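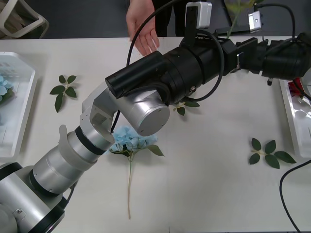 Cleaning and Storing Artificial Flowers

Applies to polyester, silk and molded plastic stems. Do not use this procedure on dried or preserved material.

What you need

Soft brush, 1 inch wide
Hair dryer with a cool setting
Dish soap, unscented
Two basins
Clean towel, white or colorfast
Acid-free tissue
Storage box with lid

Step 1. Sort by material

Separate fabric petals from molded plastic. If a stem has both, treat it as fabric. Check older stems for paper-wrapped wire, which rusts and stains when soaked. Set those aside for dry cleaning only.

Step 2. Remove dust

Hold the stem upside down and run the dryer on cool, 8 inches from the petals. Work from the base of the stem toward the head. Brush what remains, following the direction of the weave. Heat softens the glue at the calyx, so leave the warm setting off even if the dust is stubborn.

Step 3. Test for dye

Dampen a cotton swab and press it to the back of one petal for ten seconds. If color comes off, stop at Step 2. Dark reds and blues fail this test more often than pastels.

Step 4. Wash

Fill the first basin with cool water and a few drops of soap. Fill the second with plain water. Swirl each head in the first basin, then in the second. Do not rub. Change the rinse water when it turns cloudy.

Plastic leaves can be wiped with the same solution. Many leaf sets pull off the stem — note their order before you take them apart.

Step 5. Dry and reshape

Stand fabric stems upright in a jar, spaced so the heads do not touch. Allow a full day. Reshape petals by hand while they are slightly damp. Lay plastic parts on the towel. 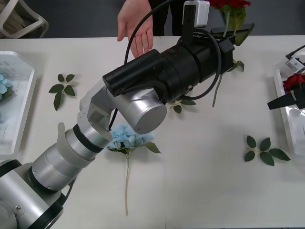

Silver and black arm over a white tabletop.

Step 6. Reattach loose heads

Low-temperature hot glue works for most stems. Apply it to the peg, push the head on and hold for 80 seconds. Trim glue strings after they harden. For very thin pegs, use clear craft cement and leave the stem overnight.

Step 7. Store

Wrap each head loosely in tissue and lay the stems in alternating directions. Keep the box out of direct sun and away from heating vents. Long stems can be bent once, near the bottom, but repeated bending breaks the wire inside the coating.

Label the box with the material and the cleaning date.

Written by Verna Doucet. Dye test notes by Dilruba Abeysekara.
Last updated 2026-02-22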